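Open Day Demo Cell – Set-Up Guide
Section 4: Running the simulator station for visitors

Applies to Prariten viewer, Foko scene pack. Last edit January 15, 2022. Replaces the December sheet, please bin that one.

4.1 Before doors open

1. Power on the demo PC first, then the big screen. Other way round and the screen picks the wrong resolution.
2. Log in as demo. Not your own account.
3. Open Prariten, load the scene pack, wait for the green bar. Slow the first time – go get coffee.
4. Pick the hand view. Jog the gripper fully open and leave it there.

Note: port is 2000. If the viewer says "no host", somebody has changed it back. 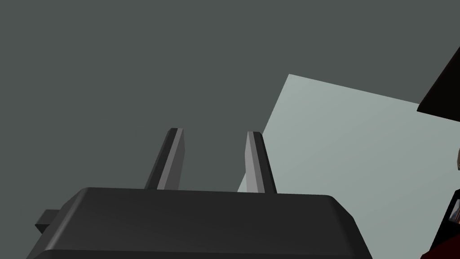 Start-up pose matters more than you'd think. Visitors walk in cold and the first thing on the screen has to be readable from the back of the room. Hand view works well for that, two fingers pointing up with plain gray behind them, and even small kids get that it's a hand. Leave it on this pose until the group has settled. Dont start jogging while people are still finding a spot.

4.2 Welcome talk (keep it short)

1. Say what the station is. Simulated robot, simulated room, same controls as the real cell next door.
2. Say what it is for – trying moves before anyone tries them on hardware.
3. Ask for one helper from the group. Hand over the jog pad.
4. Let the helper jog the wrist. Small steps only, speed slider at 37.

Caution: the slider goes to 256. Do not let visitors find this out. At full speed the view swings fast and people watching the big screen get queasy.

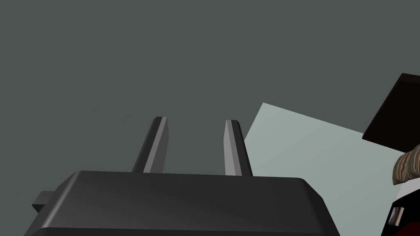
Fig. 4-2. Hand view, fingers open, nothing gripped.

5. Have the helper close and open the fingers twice. Name the parts as you go: body, left finger, right finger.
6. Take the pad back before step 4.3. Politely.

Note: left and right are as seen in hand view. Wahyudi Goh teaches it the other way round for the Botier groups, so check which sheet your group was given.

4.3 Looking around the room

1. Stay in hand view. Rotate the wrist slowly, stop, let people look, rotate again.
2. Ask what they can recognise. Take any answer.
3. Watch the distance readout. Under 200, stop and back off.

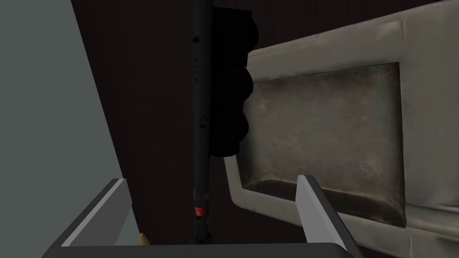

4. If the helper gets lost, press Home and start the rotation over. Faster than trying to steer back, and the group gets a second look anyway.
5. Questions about graphics go to the end. Otherwise you'll be there all afternoon.

Caution: Home moves the arm straight to the start pose. It does not check for anything in the way. Back off first, THEN Home.

4.4 Cloth pick

The part everyone waits for. Allow most of your slot for it.

1. Switch to the body view so the arm itself can be seen.
2. Load task "cloth". Arm goes to the ready pose by itself.
3. Lower in small steps. Close fingers. Wait for the beep before lifting.
4. No beep – open, raise, try again. Three tries then reset the task.
5. Missed grips are fine, say so out loud. Groups from Østergaard asked more questions after a miss than after a clean run.
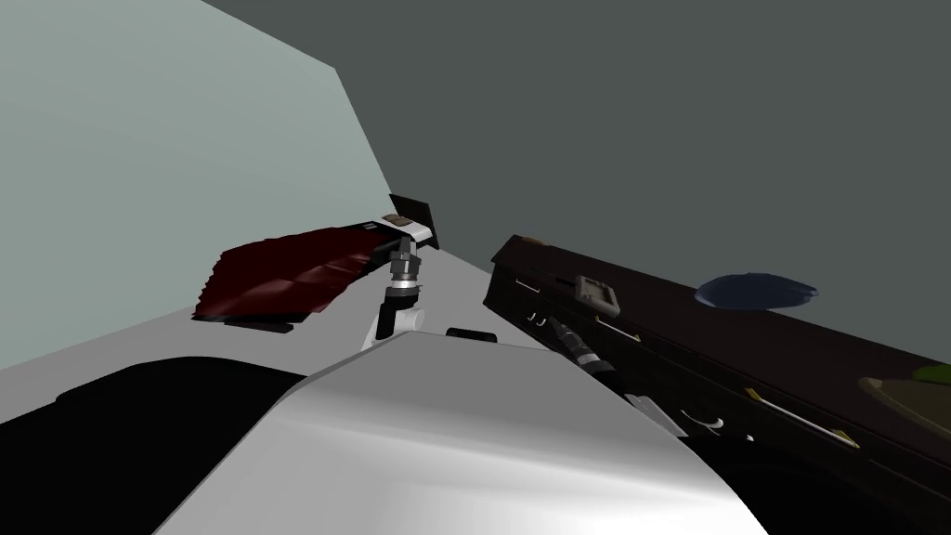 Cloth pick notes by Anouk Geerts, demo desk

Grip on the red cloth, not near the dark case on the right. If the fingers touch the case the task stops and you have to reload, which takes long enough to lose a group of teenagers completely.

Cloth rumples diffrently each time the task is loaded. Don't promise the group it will look like the last run.

Body view has the white panel right up front. If a visitor asks, it is the robot's own body.

4.5 Closing down

1. Open fingers, back off, Home.
2. Quit Prariten from the menu, not the window corner. Window corner leaves the port busy.
3. Screen off, PC off, jog pad on the charger.
4. Write the group size in the log. Initials too.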